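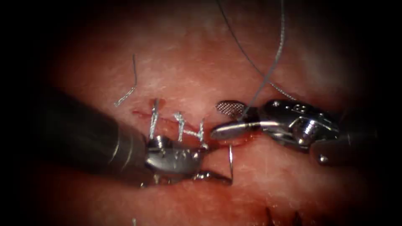

Que a ver si esta vez el alquiler incluye las agujas, me soltó un lector en cuanto avisé de que iba a escribir sobre Trokley. Pues las incluye, y empiezo por ahí, ya que me lo han preguntado tantas veces que tengo el buzón lleno de lo mismo.

Trokley, el paquete de sutura para brazos quirúrgicos de Drirnura, se puede contratar desde noviembre

Os pongo al día rápido, que sé que muchos venís solo a por el precio. Drirnura ha sacado por fin a la venta Trokley, el paquete de prácticas de sutura robótica que llevaba enseñando con cuentagotas desde la primavera. Son almohadillas que imitan tejido, agujas curvas, hilo, un soporte para fijarlo todo debajo de los brazos y, lo gordo de verdad, el programa: un módulo que guarda los movimientos de los dos instrumentos y que, si se lo pides, se encarga él de una parte de la puntada. En Caltalero, el centro de formación que lo distribuye por aquí, me dejaron pasar el viernes por la tarde a trastear con él, y salí bastante más contenta de lo que entré (iba de morros, lo reconozco, después de la demostración de otoño, que fue un desastre de cables y esperas).

Los precios, venga. El kit de inicio cuesta 793 euros y trae material para empezar, sin el módulo automático. El alquiler anual completo, con programa, reposición de material y asistencia, sube a 3653 euros. Y si ya eres cliente de la versión de pruebas te lo dejan en 3013, siempre que lo pidas antes de que se te acabe el contrato anterior. Todo sin impuestos, ojo, que en la hoja que reparten lo pone en una letra minúscula abajo del todo y a mí me costó encontrarlo.

Lo que no está en ningún precio son los brazos. Trokley se monta sobre los que tengas, si están en la lista de compatibles, y esa lista todavía es corta. Yo preguntaría antes de firmar nada.

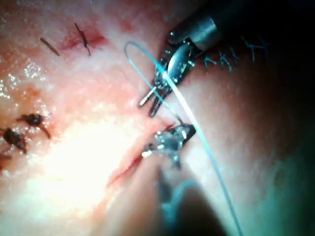
Hilo azul entre los dos instrumentos, sobre la almohadilla sintética.

Vamos a lo que me interesaba a mí, que es cómo se trabaja con esto. El programa tiene tres modos. En el manual mueves tú los dos instrumentos desde la consola y él solo apunta por dónde vas. En el compartido llevas tú la pinza izquierda y él propone el recorrido de la aguja con la derecha: tú aceptas, corriges o lo mandas a paseo. Y luego está el automático, que de momento se limita al pase de la aguja de un lado a otro de la herida. El nudo lo sigues haciendo tú. En el folleto lo llaman «automatización por tramos», y me parece una forma bastante honrada de venderlo, porque la primera versión del texto comercial que me mandaron prometía muchísimo más y alguien con sentido común la ha recortado.

Mi favorito, con diferencia, el compartido. Notas enseguida dónde te estás equivocando, sobre todo con el ángulo de entrada de la aguja (el mío es malísimo, entro siempre demasiado tumbada), y el programa te dibuja encima de tu recorrido el que habría hecho él. La primera media hora te fastidia un poco que te corrijan tanto. Después le coges el gusto y te pones a competir con la línea de colores como si fuera un videojuego.

El automático me dejó más fría. Va lento, muy lento, y se para a la mínima duda: si el hilo se le cruza por delante de la herida, pide permiso; si la aguja ha girado un pelín en la pinza, pide permiso otra vez. Prefiero mil veces que se pare a que siga adelante, claro, pero para una clase con gente esperando turno se hace eterno. Me dijeron que se puede bajar la sensibilidad desde el menú de instructor. No lo probé, me quedé sin tiempo.

Sobre las almohadillas tengo poco malo que decir. Agarran bien el punto y se pueden humedecer, con lo que la luz rebota en la superficie y te complica la vida de una manera muy parecida a la que te encontrarás luego. Hay quien las usa secas para los primeros días. Yo las pondría mojadas desde el principio y que cada cual se pelee con los brillos, que esa pelea también hay que aprenderla. El hilo viene en dos clases, trenzado y monofilamento, y se nota mucho el cambio: el monofilamento se empeña en volver a la forma que traía en el paquete y hay que tener paciencia con los rizos.

El soporte, en cambio, cojea. Se fija con un tornillo de mariposa que se afloja cuando tiras del hilo con ganas, y dos veces tuve que parar para apretarlo. En un paquete de este precio esperaba algo mejor, la verdad. Drirnura dice que habrá otro cierre en la siguiente tanda y que se lo cambiarán gratis a quien haya comprado esta. Lo apunto y ya veremos.

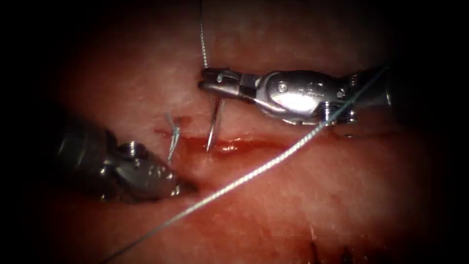
Que con Jääskeläinen se aprende lo mismo por menos dinero, me discutía una lectora por correo después de leer el avance de la semana pasada, y que además el material no caduca tan pronto. Tiene su parte de razón, y como sé que la comparación la vais a hacer todos, os cuento lo que veo yo.

El equipo de Jääskeläinen es más barato y más sencillo, y para aprender a colocar la aguja y a anudar con dos instrumentos va estupendamente. Lo he usado un montón. Lo que no tiene es registro de movimientos ni modo compartido, o sea que necesitas a alguien mirando por encima del hombro y diciéndote lo que haces mal. Si en tu centro hay instructores de sobra, yo me quedaría ahí tan tranquila. Si sois muchos y hay uno solo para todos, Trokley os quita bastante trabajo, y ahí sí le veo sentido a pagar la diferencia.

En lo de la caducidad no puedo darle ni quitarle razón. Las almohadillas de Trokley vienen selladas y el plazo una vez abiertas depende de cómo las guardes, así me lo explicaron en Caltalero. Las que no se han abierto duran 2 años según la etiqueta. Abiertas, en nevera y tapadas, pues a ojo.

Otra cosa que me gustó y de la que se habla poquísimo: las sesiones se exportan. Acabas la práctica, le das a guardar y te llevas el vídeo de las cámaras junto con los recorridos, en un archivo que se abre en cualquier ordenador sin tener que instalar nada raro. Para quien prepara clases es una maravilla, de verdad, puedes poner la puntada buena y la mala una al lado de la otra y dejar que la gente encuentre sola la diferencia. Y para quien investiga en automatización también, claro, aunque el permiso para usar esos datos fuera del centro se firma aparte y las condiciones son largas. Leedlas enteras, que yo las leí en el tren y me pasé de parada.

Una pega más, y esta es grande para algunos: el programa está en inglés y en francés. La traducción al castellano «está en camino», que es lo que llevan diciendo desde la primavera. Los menús se entienden, pero los avisos del modo automático son frases largas y salen justo cuando tienes las dos manos ocupadas. Un compañero de mesa acabó aceptándolo todo sin leer, y eso en un sitio donde se aprende a coser es mala costumbre. Lo comenté allí y tomaron nota.

Y lo de la cámara. Trokley admite dos vistas, una fija sobre la zona de trabajo y otra pequeña que va con el instrumento. La fija es la cómoda, se ve la herida entera y te orientas a la primera. La otra marea al principio, con los metales enormes en primer plano y unos reflejos que se lo comen todo, pero hay detalles del nudo que con la fija se te escapan. Se puede saltar de una a otra con el pedal. A mí me habría gustado tener las dos en pantalla a la vez, y eso, por ahora, solo se puede hacer al revisar la sesión grabada.

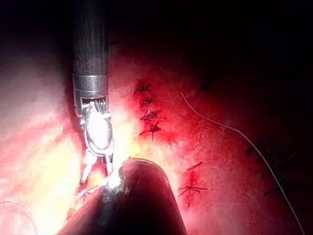 ¿Se puede contratar el programa sin comprar el kit de inicio?

Solo dentro del alquiler anual, que ya lleva el material incluido; el módulo suelto no lo venden, y el kit de inicio se puede ampliar después pagando la diferencia.

Más cosas sueltas que me habéis ido preguntando. El envío corre por cuenta de Drirnura en el alquiler y lo pagas tú en el kit. La instalación la hace Caltalero y se va una mañana entera en ella, contando la calibración de los dos brazos, así que no reservéis clase para ese mismo día. La reposición de agujas se pide desde el propio programa. El hilo también, aunque hay que elegir la clase en cada pedido, y la opción que sale marcada es el trenzado (ya me imagino a más de uno abriendo la caja y poniendo mala cara). Trokley está pensado para prácticas y solo para prácticas, lo dice en la caja, en el manual y en la pantalla de inicio.

Para verlo en marcha antes de decidirse, Caltalero abre la sala los viernes por la tarde con cita previa. Pedid el modo compartido, que por defecto os enseñarán el automático. Y si alguno consigue que la mariposa del soporte no se afloje, que me escriba y lo cuento en la próxima entrega!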